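Workshop notebook, June
Posted by Hamish Ellery
4 comments | 13 shares

Glaze tests, second firing of the Lerau white. Writing this up before I forget which tile was which.

Kiln on at 7.10 am, slow to start again, bottom element still lagging. Left the bung out until it was past the smoky stage, then closed up. Peak just before four. Soak 20 minutes, same as last time. Cracked the lid far too early in May and lost a shelf of saucers, so left it overnight and sat on my hands.

Results, 36 tiles in all:

Top shelf good. Proper white, no pinholes, breaks to a warm brown on the edges where the iron slip is underneath. This is the one Fairweather want for the tea bowls, I think. Thin coat only. Two dips and it goes flat and chalky, looks like emulsion paint.

Middle shelf patchy. Crawling on anything I'd handled after bisque, so greasy fingers, my own fault. Wiped half with a damp sponge and those are fine. Wipe everything from now on, no exceptions.

Bottom shelf underfired. Dull, slightly rough, scratches with a key. Don't trust any result from down there until the element is sorted. Rang Jutholm about a replacement, they have one but want the old part number, which is on a plate behind the kiln. Need to pull the thing off the wall.

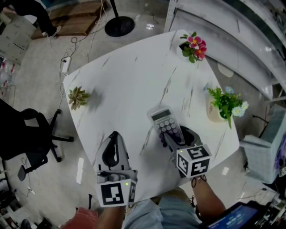

Recipe changes for batch three. Scaling up from the 500 g test to a full bucket and I got the china clay wrong the first time, wrote down the percentage as grams. Redone on paper, then redone again. Chalk goes down a touch, silica up the same amount, everything else as before. Tin stays where it is, too dear to play with. Sieve twice. The first lot went through once and there were lumps you could see from across the room.

Thickness: been guessing with a finger. Going to mark a stick and let the bucket settle overnight, then take water off the top a jug at a time untill it's like single cream. Write the jug count on the lid.

The Clavel body is shrinking more than the old one. Measured a bar wet and fired and it's lost some 13 per cent, so the lids for the jars need throwing bigger or they'll rattle. Already made 20 lids to the old size. Might fit the small jars. Otherwise they're ashtrays.

Crazing: nothing yet on the top shelf tiles. Put four in the freezer, then boiling water, then back in. One pinged but can't find a line on it. Will rub ink over all four tomorow and look under the lamp.

To do
- part number for the element
- cones for every shelf, not just the middle
- scrape and re-wash the two bad bats
- new sponge, this one's falling apart
- label tiles on the BACK with oxide before glazing, pencil burns off

If anyone borrows the small sieve please put it back on the hook. Had to use a tea strainer.

Recent entries
Lerau white, first firing
Saucers: what went wrong
Clavel clay, throwing notes
Rewiring the wheel pedal
Wood ash, washed and unwashed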